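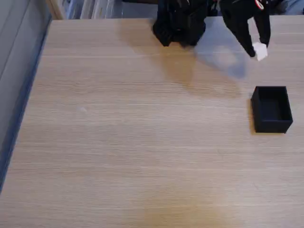 Figure 1. White cube held short of the open-topped box, light wood-grain tabletop.

3. Box and cube selection

The sorting task needs a container that stays visible against the table and a part that stays visible against the container. Our first setup used a clear tray and a beige block. Both blended into the wood grain under the ceiling lights, and the edges were hard to mark by hand in the recorded views. Bhavana Rao proposed a black box and a plain white cube, and we kept that pair for all later trials.

The box has straight, thin walls and is slightly longer in one direction than the other. It has no lid. Thin walls leave more usable opening for the same outer size, but they also make the box light. In early trials it slid when the cube struck the rim. Senthil Nambiar fixed it to the table with two strips of double-sided tape under the floor. No sliding was recorded after that change.

The cube has no markings. This makes it impossible to tell one face from another, so orientation after release was not scored. A trial was counted as a success if the cube came to rest fully inside the box.

3.1 Procedure

The box was placed near the right side of the table and the cube was set down by hand at a start point marked on a paper template. The template was removed before each trial. We ran 40 trials at each lighting setting, with a limit of 60 seconds per trial.

3.2 Results

With the ceiling lights on, 34 of 40 trials succeeded. In most of the failed trials the cube was held at a tilt and one corner caught the rim on the way down. Jagadeesh Ramasamy logged these separately as rim contacts (see Table 2).

The lamp-only setting gave longer shadows beside the box, which made the left wall look thicker than it is. Measurements of the opening were therefore taken with a ruler and not from the recorded views. Results for this setting are given in Section 4.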